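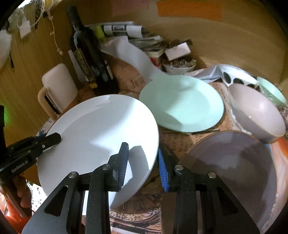

Table clearing: November collection round closed

December 2, 2021

The November round of table-clearing examples is closed. It produced 1,194 recordings, of which 1,109 passed review and have gone into the training set. The rest were dropped, most of them for gaps in the position track or for a grasp that began before the recording did. A further 135 recordings from the Urkstead homes arrived after the cutoff and will be counted with the next round.

Readers new to the project may want the short version. Gavilia is collecting examples of ordinary household work done by people using hand-held grippers, one in each hand. A camera on the gripper records what the fingers meet, and the position of the tool is logged alongside the video. The learning system is trained on both. No robot is needed in the home during collection, and the person holding the tools can work at close to a normal pace after a little practice.

Table clearing was chosen for this round because plates are hard for a two-finger gripper. A dinner plate is wide, glossy and thin at the rim, and its weight sits well away from the point where it is held. In the two-handed grasp we ask for, one gripper takes each side of the rim. The fingers have to close at a similar moment, and the lift has to stay level enough that cutlery or scraps do not slide. Early models trained on one-handed examples tended to pinch the rim and tip the plate. Two-handed examples were the obvious gap in the set.

Collectors were asked to leave the table as they found it. Bottles, mugs, mail, wrappers and printed tablecloths all stay. The earlier set, recorded at the El-Sayed test kitchen, used plain white surfaces and matching dishes, and a model trained on it alone did poorly when the tabletop carried lettering or a strong pattern. It would close on a printed edge as if the edge were a rim. Mixed crockery matters for the same reason: a bowl lying at an angle beside a plate gives the system two curved edges to tell apart, and it needs many such cases before it does so reliably.

Sunlight is also left alone. Hard shadows from the fingers move across the plate as the tool closes, and glare can hide part of the rim. Several reviewers asked whether these recordings should be set aside. They should not. Mark them with the lighting flag and pass them as usual.

The review rules changed in one respect during the round. A recording in which the first grasp fails is now kept if the collector recovers and completes the lift within 3 attempts. The failed attempts are labeled separately. Under the old rule these were thrown out, and the set contained almost no examples of what to do after a slip.

Two points for collectors going into the next round:

Start the recording with both grippers open and clear of the dishes. The system needs the approach as well as the grasp, and trimming at the front was the most common fault in November.

Keep the second gripper in view of the first where the table allows it. The position logs can be matched without this, but the video gives a useful check when one log drifts – and drift was worse than expected in small rooms with bare walls.

The next round covers stacking and carrying, with the same tools and the same labels. Flekau will handle the matching of left and right recordings, which until now was done by hand. Collectors who still have November recordings on their devices should upload them before wiping the storage, using the old round number.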